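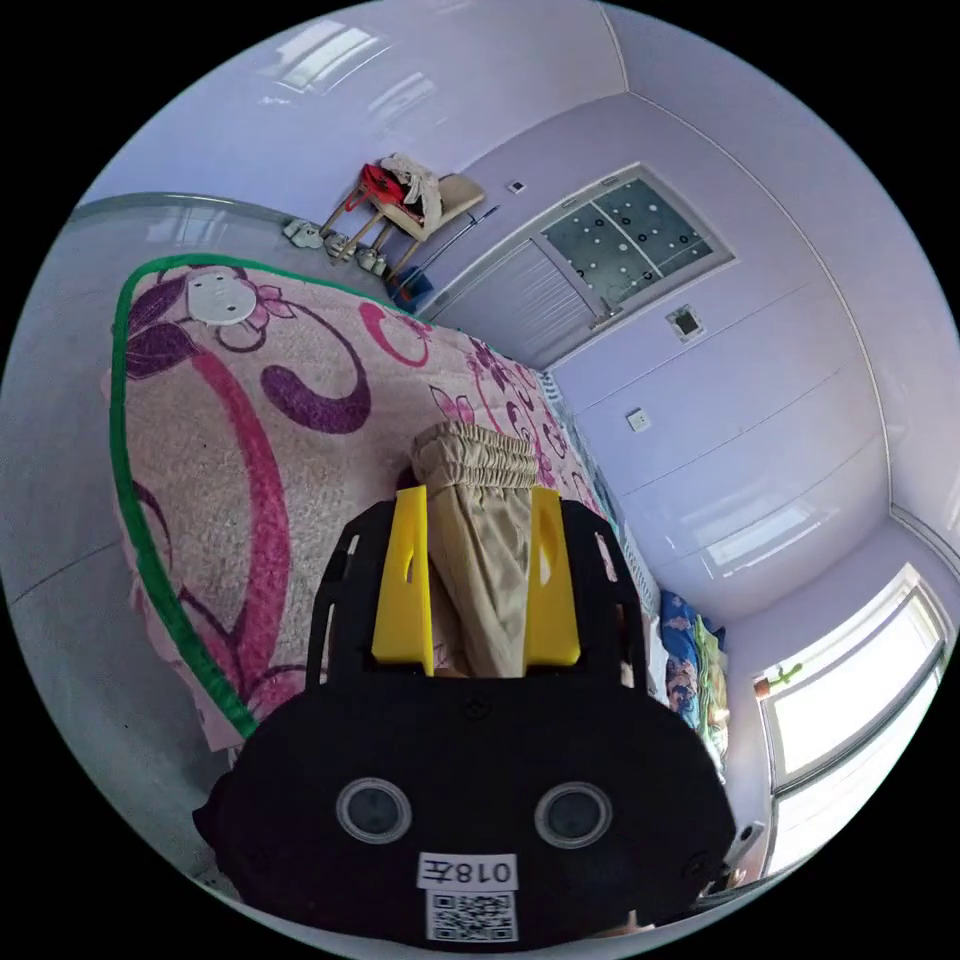
A hand-held gripper with a piece of beige fabric between its fingers, over the bed.

Open Day: Frequently Asked Questions

When is it?
Saturday in October, from 10 a.m. to 4 p.m. Doors close to new visitors at 3:30.

Where do I go?
Samarakoon House, on Plisano Street. Use the side entrance by the bike racks. The front door stays locked on weekends.

Do I need a ticket?
Yes. Tickets are free and you book them on the Visit page. Each session takes 28 people. If a session is full, put your name on the waiting list and we will email you if a place opens up.

What will I see?
The work we do on household tasks, mostly fabric: picking up clothing, folding and making beds. Each session starts with a short talk by Dilani Thambiah, who runs the Ulel project. After that you go through the rooms in small groups and watch people work with the hand-held grippers. A session lasts 50 minutes.

Why is a person holding the gripper?
The recordings a person makes are what the robot arm learns from. The grippers have their own cameras, so we can record in an ordinary bedroom without moving an arm into it. The arm itself is on the ground floor and runs at the end of every session.

Can I try it?
Yes, at the table in the hall. You will get a gripper and a few pieces of cloth. Most people find thin fabric harder than they expected — start with the towel. Recordings from the public table are deleted the same day.

Will the robot get everything right?
No. It drops things and sometimes picks up two layers when it should pick up one. We don't edit the demonstration or restart it unless there is a safety reason.

How much have you recorded so far?
The bed and clothing set has 942 recordings. We want to reach 2000 before we train the next version.

Can I bring children?
Yes. Children under 12 need an adult with them at all times. The arm runs behind a barrier and everyone has to stay outside it.

Can I take pictures?
Yes, without flash. Please ask before you photograph staff or other visitors.

Is the building accessible?
The hall, the ground floor and the restrooms are step-free. The rooms upstairs are reached by stairs only. We show the upstairs work on a screen in the hall during each session, and you can put questions to the people there over the speaker.

Is there parking?
There is no visitor parking at the building. The Flevstead garage is a five-minute walk away and charges its normal weekend rate.

I can't come. Is there another date?
We plan to hold another open day in the spring. School and college groups can also ask for a weekday visit — use the group form and give us at least three weeks.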